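Arm drops whatever it's holding when the gripper cable gets tugged. Is this a power problem or a me problem?

Posted in Small Arms & Grippers

Leilani Szabo

I look after a tabletop arm at a small shop that shares a building with two louder ones. The job is pick and place: take a thing off the table, put it in the box, repeat until somebody wants the table back. For most of July it did this without complaint, and I had started telling people it was reliable, which in hindsight was asking for it.

On Thursday it began letting go. The grasp is fine, the lift is fine, and then somewhere on the swing toward the box the fingers open and the object lands wherever it likes. A second or so later the gripper reports itself present and healthy, as if it had only stepped out for a moment. The log says this:

gripper: no response, retrying (1/10)
gripper: no response, retrying (2/10)
gripper: online, homing

The "homing" is the part I object to. Our gripper homes by opening all the way, so every time it comes back from the dead it celebrates by dropping the cargo.

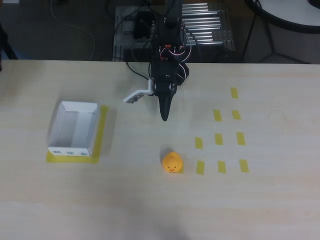

It only happens on moves to the left. The same grasp with the drop-off point moved to the right ran 280 cycles overnight with no drops. Put the drop-off back on the left and I get a failure somewhere in the first 10, and it gets worse if I raise the speed above half.

What I've tried so far:

Swapped the power supply for the spare. No change.
Reinstalled the gripper firmware. No change, and I lost my finger calibration.
Lowered the grip force, on the theory that the motor was pulling too much current. It now drops things more gently.
Reseated every connector I could reach without taking the arm off its mount.

The controller is a Zevex, the gripper is a Jaltano two-finger, and the cable was made up by whoever had my job before me. They left no notes, but they did leave a drawer containing 800 zip ties, so I have some idea of their methods.

My questions are whether this sounds like a cable, and whether there's a way to stop the gripper opening when it reconnects. Right now we drop soft, light things and it's only annoying. We're supposed to start on small glass jars soon and I would like to keep my eyebrows.

Gudari

cable

had the same on mine. replace it

Anika Van Dusen

It's the cable, yes, but I'd like to get you a bit further than that before you order one.

A fault that depends on direction and not on load is almost always a conductor that has broken inside its jacket, or a crimp that is holding on out of habit. When the arm swings one way the bundle goes slack and the broken ends touch. When it swings the other way they part for a few milliseconds, the gripper loses power, and you get your little resurrection. Going faster pulls harder on the bundle, which fits what you're seeing above half speed.

You can prove it in a quarter of an hour:

1. Power everything off at the wall. Unplug the gripper cable at both ends.
2. Put a multimeter on continuity, with the beeper on, across one conductor.
3. Have a second person support the arm and move the joints by hand through the leftward swing. Don't do this alone -- on a lot of small arms the joints go limp without power, and the elbow will find your wrist.
4. Listen. If the beep stutters, that's your wire. If it doesn't, go on to the next one.

Test the ground conductor first. People check the supply wire and the signal wires, declare the cable good, and leave the ground for last. I did this myself and lost most of a week to it, including an afternoon on the phone with a very patient man at Fitzgerald, where we buy our cable.

One warning about the beeper. Plenty of cheap meters are too slow to catch a very short break. If you get a solid tone all the way through, flex the cable with your fingers at each spot where it's tied down, and pay attention to the tie nearest a joint. A zip tie pulled tight right beside a moving joint makes a neat little hinge, and copper doesn't care to be a hinge. Given your drawer, I'd start there.

When you make up the new one, use proper high-flex cable with fine strands, leave a loop of slack at each joint, and anchor it on the rigid parts between joints with something wide and soft. Hook-and-loop strap is good. Then run the arm slowly to the far end of its travel in both directions and watch the loop. It should never go straight.

On the homing: please fix this even if the new cable cures the drops. Cables wear out, and the next one will pick its moment too. On ours there was a startup setting that chose between "home on power up" and "hold and wait." I can't promise your firmware has the same thing, so look in the manual for anything about startup behavior. With hold and wait, the fingers stay where they were and the gripper sits there until the controller tells it what to do. Whether they keep any squeeze with the power off depends on the gearing, so test that with something you don't mind losing.

The retry in the controller worries me more. As you describe it, the gripper vanishes, the program shrugs, and the arm carries on swinging with no idea what its hand is doing. I'd have it stop the arm on the first missed response and wait for a person. You'll get some annoying stops. You'll also get to keep the jars.

Until that's done, keep hands off the table while it's moving, and leave the glass in its carton.

Leilani Szabo

Ground wire. The beep cut out every time we brought the shoulder left, and when I slit the jacket the break was directly under a zip tie, pulled tight enough to leave a waist in the cable.

New cable is on, with slack at the joints and soft straps between them. It has done 1,267 cycles to the left at full speed with no drops. The startup setting did exist, four menus down, under "Appearance." The controller now halts on the first missed response, and I checked by pulling the plug in the middle of a swing (from well back, with a broom handle in the other hand for moral support).

It stopped and held on. I still have to redo the finger calibration, and if anyone needs zip ties, I can ship.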